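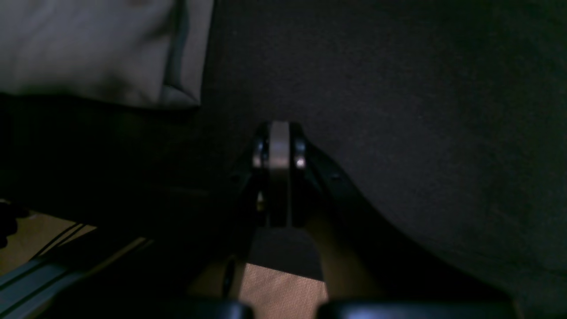
*Fig. 1. Gripper with central metal band, against dark fabric.*

## Handout 7: Harbour dues and port records

Reading before the seminar: course reader, section 3. Bring the Rindgate transcript.

### 7.1 Types of charge

A ship entering a small port in the early modern period could owe several separate payments. The names vary from place to place, and clerks did not always keep them apart.

- **Anchorage**: paid for dropping anchor inside the harbour limits.
- **Keelage**: paid when the hull touched ground, mostly in tidal harbours.
- **Wharfage**: paid on goods landed at or loaded from a quay.
- **Ballast dues**: paid on stone or sand taken up or put down.

Customs duties went to the Crown and were entered in other books. Do not add the two together when working out the cost of a voyage.

### 7.2 The Rindgate book

The surviving book has 321 entries. Each gives the ship's name, home port, master, cargo and sum paid. Tonnage is given only where the charge depended on it. In 9 entries the sum is left blank, and these are to be treated as missing, not as nil.

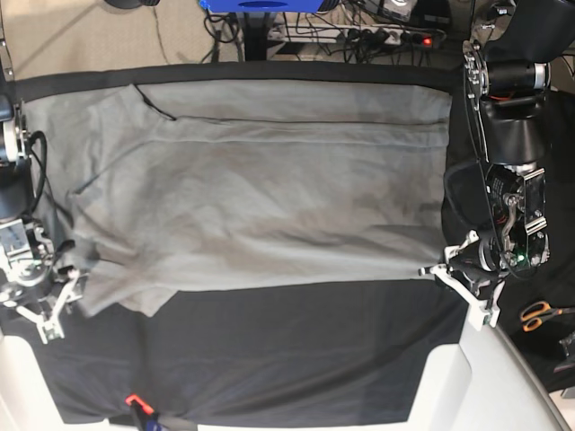
Photo: Wukimby

Ships from Hulow appear under a lower rate. The town claimed an old exemption from keelage, and the clerk marks such entries with a small cross in the margin. The *Talavera* is entered twice on the same tide, once under each rate. The second entry is struck through.

### 7.3 Limits of the source

1. Boats under a certain size paid nothing and do not appear.
2. A ship's home port is the one stated by the master.
3. Cargo is listed by main item only. "Salt and other goods" may cover a mixed hold.

### 7.4 Exercise

Take any three consecutive pages of the transcript. List the charges by type, then work out the share paid by ships from outside the county. Note every entry you had to leave out. Written answers are due by the September meeting.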